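How I Set Up a Water Station on a Small Desk

August 31, 2018

I go through a silly amount of water when I'm working, and so does everyone who drops by, so a while back I gave up one end of a narrow desk to bottles. It took me three tries to get it right! 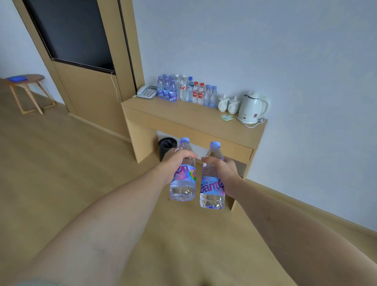
My first attempt was a pile. I'd come home with a pack, tear the plastic, and put bottles down wherever there was a gap, and by the end of the week I had four opened ones with an inch left in each and no idea which was mine. So now I do the whole thing in one go, and it takes maybe ten minutes.

Clear the top first. All the way, even the stuff you think is fine where it is. I wipe it down with a damp cloth and then dry it, and I mean really dry it (I left a wet patch once on a wood desk and got a cloudy ring that took me most of April to get out).

Next, decide what can't move. On most desks that's whatever has a cord. A phone, a lamp, a charger. Put that back before any of the water, at the end closest to where the cord needs to go, and let the cord hang down off the side so you aren't dragging it through the bottles every time somebody calls.

Now sort the bottles before you carry them over. I do this on the floor. Small ones together, tall ones together, odd ones in their own little group. Anything that's been opened gets finished or poured on the plants. I check the dates while I'm down there, too, and the soonest dates go in the front row.

When you carry them, take two at a time, one in each hand, up by the neck and shoulder. I used to hug six against my chest and I have dropped them, and a full bottle landing on your bare toes is no joke. Set the back row down first, leave a finger's width from the wall, then fill in the front. Turn the labels to face out if you have more than one brand. My sister-in-law thinks that part is fussy, but she also never grabs the wrong one anymore.

Short bottles go in rows of two or three. Tall ones I only ever put in a single line, with the short ones beside them. I tried tall in back and short in front and kept knocking over the front row reaching across.

If your desk has a shallow drawer, save it for flat things. Napkins, a marker for writing names on caps, a few paper coasters. I bought a drawer tray from Wunero that was a hair too high and scraped every time, so measure the inside height and not just the width. The Bakham one I swapped it for is plain and ugly and slides in fine.

Put a small trash can underneath, off to one side where your knees won't hit it. Fold the liner well down over the rim or it'll slump in the first time you toss an empty.

Spare packs live in my hall closet, never on the desk. I refill when the front row is gone. Mornings are best for me, before the coffee kicks in and I start finding other things to rearrange.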